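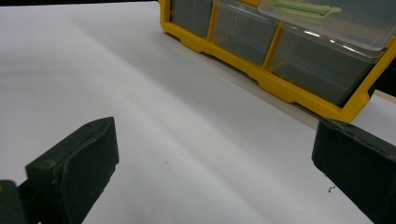
Bench and Small-Parts Storage Check — Hatelside Workshop

Print this page | E-mail this page
Home | Checklists | Benches | Storage | Forms

Checked by: Faustino Becerra
Date: 2026-08-16

1. Tabletop clear of loose hardware: OK. I love a white top for this work, you spot a dropped washer right away!

2. Organizer sits flat, feet sound: OK. Pressed on each corner of the yellow frame and got no rocking at all.

3. Drawers slide and stop properly: OK, with a note. One sticks a little on the way back in — wipe the runner, no oil please.

4. Drawer fronts free of cracks: OK. See-through fronts are such a help when you're hunting for parts.

5. Labels on: NOT DONE. Gervásio Araújo has the label roll. Bin 40 goes first, then the M4 screws.

6. Heavy parts kept low: OK. Much better than in February, great work everyone!

7. Walkway behind bench clear: OK. Stool moved back under.

Re-check item 5 before the drawers get filled.

Contact | © Hatelside | Back to top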